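Fourteen weeks without a bathroom

We started the bathroom in June, and I said at the time it would take seven weeks. A few people have asked how it ended up, so I'm putting it all in one place.
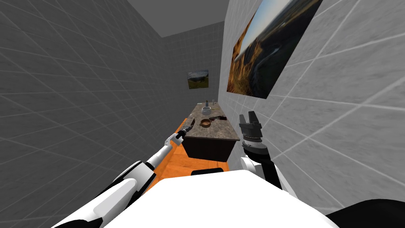

The house is a weatherboard from the fifties with one bathroom, at the back, next to the laundry. The old shower had been leaking into the wall for longer than we want to know. We found out when the skirting board in the hallway went soft and I put my thumb through it while vacuuming. The plumber came out, pulled off one row of tiles and told us the sheeting behind was gone and so was part of the bottom plate. After that it was a full strip-out or nothing.

We got three quotes. The cheapest one had no line for waterproofing at all, and when I rang to ask, the bloke said it was included in "wet works". The dearest wanted to move the toilet to the other wall, which we hadn't asked for. We went with the middle one, a small outfit called Mbwambo. They do mostly bathrooms and the odd laundry. They answered the phone every time I rang, including once at twenty to six in the morning when I'd meant to leave a message.

If you're planning your own, the part I would spend longer on is the order of things. I had a vague idea that you choose tiles, then the builder builds it. What happened was that I had to have the tapware bought and sitting in the garage before the plumber would do his rough-in, and I hadn't even looked at tapware. Wall mixers have bodies that go in behind the sheeting, and each brand puts them at a different depth. I bought ours in a hurry from a showroom called Citance and paid full price for something that was on special a month later. The shower rail I bought separately and it doesn't quite match. You'd have to be standing right at it to notice, and I stand right at it every morning.

The strip-out took two days. The skip sat on the nature strip for a lot longer than that and acquired a mattress and a broken pedestal fan from somewhere else in the street. Once the floor was up they found the joists were sound except for one end, which got a new length bolted alongside. That was a variation. There were four variations in the finish and I'd allowed money for two of them.

Where we washed is the question I get asked most. For the first stretch we went to my sister's, who is a 13 minute drive away with no traffic, and there's always traffic. The kids had baths there after dinner and came home in pyjamas in the car. By the third week of that everyone was tired of everyone. Then a neighbour, Macarena Paredes, offered us the shower in the granny flat behind her place, which was between tenants. I took her up on it before she'd finished the sentence. We had a key on a piece of blue rope and a plastic caddy each, and we'd go across the back lane with our towels over our shoulders. My son still calls it the other bathroom. I mowed her lawns until October and I'd have kept going, but she said the new tenant found it a bit odd.

For the toilet we hired a portable one, down the side of the house. It was fine in dry weather. I'd put it closer to the back door if I did it again and I'd run a light out there from the start. We used a head torch on a hook for most of it.

Waterproofing went on and then nothing could be touched for a few days. I had the inspector's visit marked on the fridge and he came a day late, so the tiler, who had been booked for the morning after, went off to another job. That was where most of the extra time came from. No one did anything wrong. The tiler had one gap in his month and we missed it, and the next gap was nearly three weeks off. I hadn't understood that a delay of one day could be worth three weeks. If your builder gives you a timeline, ask him which of the trades is hardest to get back once you've lost them. Ours said straight away that it was the tiler, and I wish I'd asked in May.

I used the time to repaint the hallway, badly, and to read up on exhaust fans. The old bathroom had a fan that made a lot of noise and vented into the roof space, so all our steam had been going up onto the insulation for years. The new one is ducted out through the eave. It's a Fletus, one of the quiet inline types where the motor sits up in the roof, and it runs on for a while after the light goes off. It cost more than I'd planned on and I think it was the best money in the whole job. The mirror clears in a few minutes. The ceiling in the old room needed wiping down with bleach every couple of months and I'd got used to thinking that was normal.

Grout is the other thing I'd gone and got opinions about. The tiler wanted to use what he had in the van. I'd seen enough white grout in rentals to know I didn't want it on a floor, so we had a bit of a stand-off and settled on a mid grey for the shower floor and a lighter one for the walls. He was right that the sample sticks are useless. They look one colour in the shop and another on the wall, and the wet grout is different again. Get them to do a small patch behind where the toilet goes and leave it overnight.

The vanity arrived with a chip on one corner of the carcass. Brulusix, who made it, sent a replacement side panel without arguing, but they sent the left one. The right one came about ten days later. By then the plumber had hooked it all up, so he had to come back and unhook it, and that was an hour of his time plus the call-out. I tried to claim that from them and got half. Open everything when it's delivered. I signed for that box in the driveway with a bag of shopping in one hand and didn't look inside until the day it was going in.

Money. I won't put the total up because my mother reads this. We went over by roughly a fifth. Most of that was the framing and the rewiring, which we had no choice about, and the rest was us. The heated towel rail was us. I'd argued against it the whole way through and now I'm the one who turns it on.

There are a few things we left out that I don't miss. We didn't put in a niche in the shower, we have a corner shelf, and it's easier to clean. We didn't do underfloor heating. We kept the bath, after a lot of back and forth, and I'm glad, although it meant a narrower vanity than I'd wanted and a drawer that only opens fully if the door is shut. I measured that on the plan with a ruler and forgot that the door has a handle on it.

A couple of things aren't done. The architrave on the hallway side is primed but not painted. There's a gap where the new floor meets the old boards and the metal strip I bought for it is the wrong height, so at the moment there's a folded towel there that everyone steps over. The window still has the old frosted film on it and it's coming away at the bottom. I've had the new film in the cupboard since September, but it needs two people and a spray bottle, and it seems there's never a time when both of us want to do it.

Somebody emailed to ask whether I'd recommend living in the house while it's done. With one bathroom and kids, I'd say only if you have a shower you can walk to. The driving was worse than the dust. The dust was bad too — it got into the linen cupboard through a shut door, and I washed every sheet we own — but you can deal with dust at the weekend. Having to pack a bag to wash your hair wears you down.

The laundry shares a wall with it and has the same age of sheeting, and there's a mark near the tub tap that I've drawn around in pencil to see if it grows. So far it's stayed inside the line. I check it when I put a load on.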